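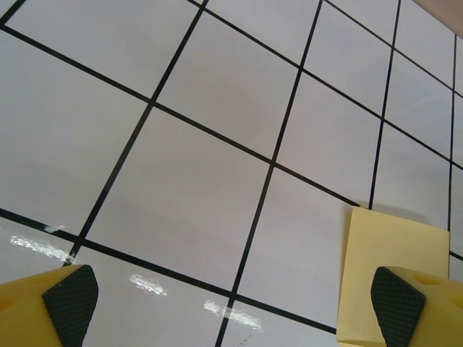 Figure 4. Grid surface with yellow paper in place.

4. Setting up the grid surface

The Lovinham layout table is used for placing, squaring and sorting flat paper items before they are trimmed or bound. Complete this section before you use the table for the first time, and again whenever the table has been moved.

4.1 Clean the surface

1. Clear the table top.
2. Wipe the surface with a soft, damp cloth. Work along the black lines, then across them.
3. Dry with a second cloth. Check the corners of the cells for lint.

Caution: Do not use scouring pads or solvent cleaners. They dull the finish and can lift the edges of the lines.

4.2 Check the lighting

1. Turn on the lights you normally work under.
2. Stand at the front of the table and look for glare. The surface is glossy and will reflect overhead lamps.
3. If glare covers the cells you plan to use, turn the table or switch to a side lamp.

Note: A small patch of glare away from the paper does no harm.

4.3 Place the guide sheet

The guide sheet is the pale yellow paper supplied in the Zisthorpe accessory pack (part 1101). Keep spare sheets flat in their sleeve.

1. Choose a line to work from. Use the same one for the whole job.
2. Lay the sheet down and slide it until one edge meets the line.
3. Smooth the sheet from the middle outward with a dry hand.
4. Look straight down to check the edge. From a low angle the square cells look slanted, and the far ones look smaller than they are.
5. Lift the sheet and start over if it has wrinkled.

Caution: Do not tape the sheet to the surface. Use the flat weights from the accessory pack.

4.4 Between jobs

Replace the guide sheet after 40 jobs, or sooner if the edges curl. Store spares where the humidity stays below 70 percent.

To order sheets, contact Mojtaba Soltani at the Lovinham parts desk.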